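Friends of the Seidel Regimental Museum, Civville
Minutes of the meeting held Mon 3 November

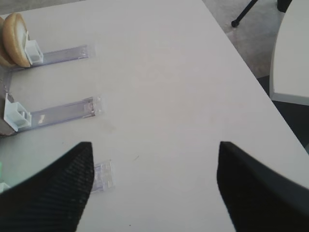

Theda Fröhlich
Recording Secretary

We opened with warm thanks to Nga Giáp, who drove over from Ivside with the second box of quartermaster's ledgers. The March minutes were approved with two small corrections.
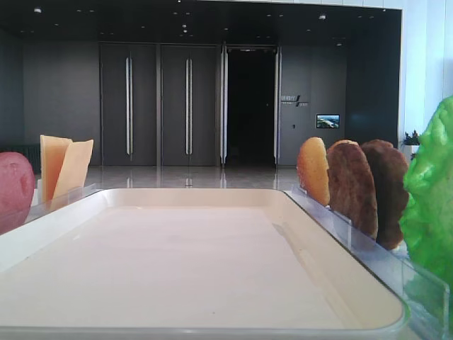

The field kitchen display took up most of our evening, and happily so! Nga would like children to pack a day's ration themselves, and we all agreed that a wide tray with a raised rim, like the cream-white one, would suit small hands nicely. Agreed to spend up to $2000, with five in favor.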